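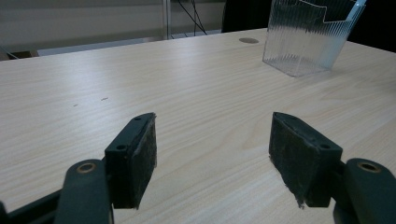

Reception and Enquiry Desks: Surface, Cable Access and Display
Handout 8, Workplace Fit-Out, Unit 2

Scope

These notes cover the top surface of a desk used by both staff and visitors. Chairs, screens and under-desk storage are dealt with in Handout 9. Bring the Cavton floor plan to class on Friday; the exercise at the end depends on it.

1. Surface

Light wood tones are common on enquiry desks. A pale beige top reflects more light onto documents than a dark one and shows less dust. It shows ink and coffee more. Where the grain is visible, note its direction on the drawing. Grain running at an angle to the front edge makes small items harder to line up by eye, so alignment should be taken from the edge of the desk.

Terms used in this unit:

Working zone – the part of the top within easy reach of the seated person.
Service strip – the band along the far edge, reserved for cable openings and fixed items.
Display zone – the area where printed matter is offered to visitors.

The working zone is kept clear between tasks. In the Stillden layout it is 60 cm deep, measured from the front edge. Anything that stays on the desk overnight belongs in one of the other two areas.

2. Cable grommets

A grommet lines the hole through which cables pass from the top of the desk to the tray underneath. It protects the cable from the cut edge of the board and covers the raw material inside the hole. A round gray grommet set flush into the top, near the far edge, is the usual arrangement on a light desk. Flush setting matters because paper slides over it and a cloth does not catch.

Position. The center of the grommet should be no closer than 100 mm to the far edge. Any closer and the opening may foul the rear rail of the frame. Check the rail before drilling, as rail positions differ between the Predwood and Gisler frames used in our drawings.

Use. Pass the plug through first and pull the slack down from below. Do not leave spare cable coiled on the top. A grommet with no cable in it should be kept closed if its design allows.

Common faults:
Cap missing. Pens and clips fall into the tray.
Ring standing proud of the surface. Usually a burr in the hole or glue under the flange.
Opening covered by a display stand. See section 3.

3. Document and brochure stands

Clear plastic stands are preferred on enquiry desks where the printed matter changes often. The contents can be read from the side, and an empty compartment is noticed quickly. Ribbed walls hide small scratches and bend the light, which can give the plastic a slight bluish or white sheen under some lighting. Smooth walls look cleaner when new but mark sooner.

A stepped top edge keeps one row of leaflets from hiding the next. Put the shortest item in front. Mixed sizes in a single compartment lean and curl within a few days.

Placement rules:
The base rests flat on the desk along its whole length. It must not bridge a grommet ring or a cable.
The stand goes toward the far side and off center, so that it does not stand between the two people talking.
Leave a hand's width between the stand and the nearest grommet. Plugs need to pass without the stand being moved.
Do not fix the stand with adhesive pads. They lift the finish on some tops and leave a residue on the rest.

Loading. In the Cavton exercise a full stand holds 200 single sheets or 100 folded leaflets. Overfilled compartments spread the walls, and clear plastic tends to crack at the inside corners first.

4. Cleaning

Wipe wood surfaces along the grain with a damp cloth, well wrung out. Dry at once around the grommet, where water can reach the cut edge of the board. Swelling at this point cannot be sanded out.

Clean clear plastic with mild soap and water. Alcohol and glass cleaner may cause fine cracking that appears weeks later. Ribs collect dust in the grooves; use a soft brush, working from top to bottom.

5. Exercise

Draw the top of the Cavton desk in plan at 1:8. Mark the working zone, service strip and display zone. Show one grommet and one stand, with dimensions from the far edge and from the right side. State the grain direction with an arrow.

On a separate sheet, list any conflict between the stand and the cable route and give one correction for each. Drawings without dimensions will be returned unmarked.

Reading for next time: Unit 2 reader, chapter on frames and rails. The Gisler tables at the back use inches – convert before comparing with Predwood.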